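Speaker notes: Teaching a robot by driving it
Trondatell project, Mollville workshop
12 September 2019

Slide 1. Title
Say hello, say which group. The talk is 15 minutes and questions come at the end. Mention that the handout has the controller settings, so people can stop copying them down.

Slide 2. Two ways to show a task
By hand: you hold the arm and move it through the job. Good feel, but your body gets in the camera view and you get tired.
By remote: you hold a controller and the arm follows. Slower to learn. The recordings come out cleaner.
We started by hand in May and moved to remote. Say that we still use the first way for drawer pulls.

Slide 3. Why we practice in simulation
New operators spend their first sessions in the simulated kitchen. Resetting takes one button. Nothing gets broken. The controller is the same one we use on the real arm, so the habits carry over, good and bad.

Slide 4. Before the grasp
Leave this one up for a while. The task is to pick up the white kettle by its blue grip. The gripper is open and has not touched it. Ask the room where they would put the fingers. 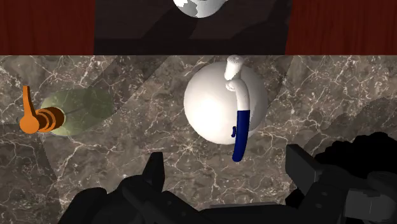

Slide 5. What operators get wrong
Going in too fast. The policy copies the speed along with the path.
Closing on the body of the kettle. It is round and smooth and the fingers slide off.
Stopping to think halfway. A pause in the recording becomes a pause in the robot. If you need to think, do it before you press record.
Fixing a bad grasp is fine. Keep those runs. We threw them out at first and the trained arm had no idea what to do after a miss.

Slide 6. How many demonstrations
We recorded 400 for the kettle task and kept a little over 2,000 across all kitchen tasks. Move the objects between runs. One operator left the kettle in the same place for 42 runs in a row and we had to record them again.

Slide 7. Doležal controller or Skemley controller
Doležal is lighter. Skemley has the better trigger for slow closing. We use Skemley for handles. Skip this slide if time is short.

Slide 8. Open problems
Depth is hard to judge from a view nearly straight down. See-through objects are still hard. No force feedback yet.
Questions. Have the settings page ready.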